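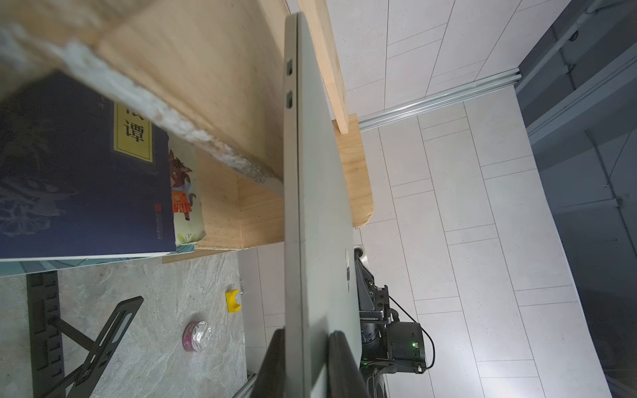

What is in the Gallagher Sherd Register?
A table of decorated pottery fragments from the Zutus terrace excavations, one row per fragment, with the find context, the fabric group, the decoration and a short condition note for each.

Gallagher Sherd Register, release 2

The register covers the decorated pottery in the Gallagher collection, held in the study store of the Gultura museum. It was typed up from the paper finds cards and then checked against the sherds, tray by tray. Undecorated body sherds are left out. They are recorded on the cards by weight per context, and the weights have not been keyed.

Contents of the archive

sherds_a.csv and following: the main table, split into files of 1000 rows
contexts.csv: find contexts, with trench, layer and the excavator's own description
fabrics.csv: fabric groups and their definitions
vocab.txt: permitted terms for decoration and condition
changes.txt: corrections made after release 1

All files are UTF-8 with comma separators and a header row. Empty cells mean that the card was blank. The word "none" means that somebody looked and found nothing to record. The two must not be merged when the data is loaded.

Fields in the main table

sherd_id: the number inked on the sherd, kept as text, including leading zeros
context_id: joins to contexts.csv
fabric_id: joins to fabrics.csv
part: rim, neck, shoulder, body, base or handle
thickness_mm: measured with callipers at the thickest unbroken point
decoration: one or more terms from vocab.txt, separated by semicolons
joins: sherd_id of any fragment that fits this one
condition: one or more terms from vocab.txt
card_note: free text, transcribed as written
checked: initials of the person who compared the row with the sherd

Joins are recorded in both directions. If a sherd in one context fits a sherd in another, both rows carry the link, and changes.txt says when it was found. Several joins run between the upper terrace and the fill of the lower ditch, and users who work on the phasing should read the context descriptions before treating those layers as sealed.

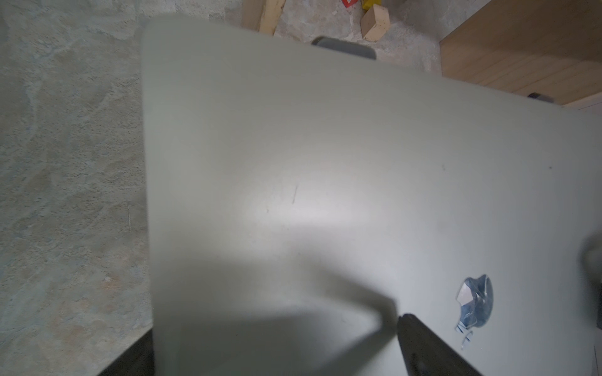

Fig. 1. Short dark scratch and faint specks on a matt surface.

Condition terms

Condition was the least consistent part of the paper record. Early cards say "worn" for nearly everything. Later cards use terms such as "abraded", "scuffed" and "rubbed", apparently for the same thing. The register keeps the old wording in card_note and assigns a new term in condition, based on the sherd itself and never on the card.

scratch: a narrow line with a visible start and end
abrasion: loss of surface over an area, no single line
deposit: matter sitting on the surface, including lime, soot and glue
spall: a flake lost from the surface, edges still clear
speck: a small spot of different colour, cause not decided
ink: old numbering, including struck-out numbers

Scratches made before firing are decoration and go in that field. Where the checker could not tell, the row has "scratch" under condition and "incised?" under decoration, with the question mark kept.

Known problems

The cards for the northern trench got damp at some point and part of the writing has run. Those rows have "illeg." in card_note wherever a word could not be read. No guesses were entered.

Fabric groups were defined by eye with a hand lens. A second sorter, given a test batch of 200 sherds, confused the two sandy groups often enough that we advise treating them as one group for any count. The shell-tempered group gave no trouble.

Comb-stamped and rouletted decoration are separate terms in vocab.txt, but on small pieces the choice depends on who was sorting that day.
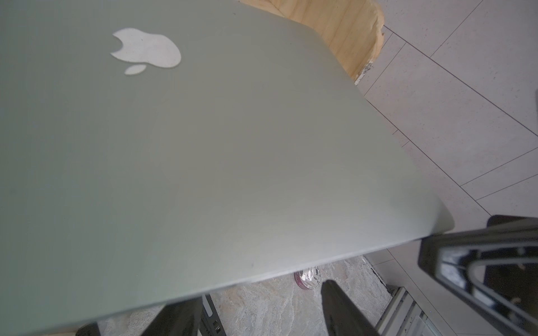
Juniper Boateng objects that thickness_mm should not be published at all for base sherds, as the thickest point of a base says more about where the pot broke than about the pot. The values stay in this release. Anyone comparing wall thickness between fabrics should filter on part and leave out bases and handles.

Loading the data

The files open in any spreadsheet, but spreadsheets tend to strip the leading zeros from sherd_id. Import the column as text. A layout file for Pekix is included and sets this correctly. After loading, check that every context_id in the main table is present in contexts.csv. The reverse does not hold, as many contexts produced no decorated pottery.

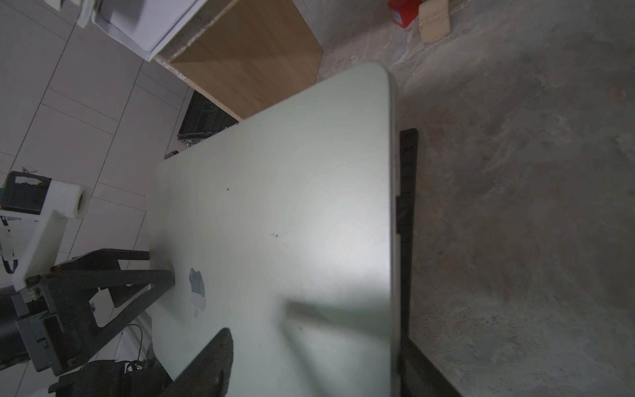
New condition entries should use one term for each mark, placed in order from the top of the object to the bottom. Do not run marks together as "minor damage". The rule works on any plain surface: on a computer back in light grey aluminium, a tiny brown spot high on the left is "speck", and the small dark mark a little lower, towards the centre, is "scratch?" until it has been seen under a lens. A soft grey shadow across the same panel is lighting and gets no term. Sherds should be turned under the lamp before anything is written down, so that a shadow of this kind is not taken for staining.

Corrections

Send corrections to the Gultura study store with the sherd_id, the field and the proposed value. A photograph helps for decoration and joins. The trays can be seen by appointment on Thursday afternoons. Accepted changes are listed in changes.txt with the old value, and the old value is not reused.

Reuse

The tables may be copied and adapted if the register and its release number are cited. The card_note text is included on the same terms. Site coordinates are withheld and will not be supplied on request.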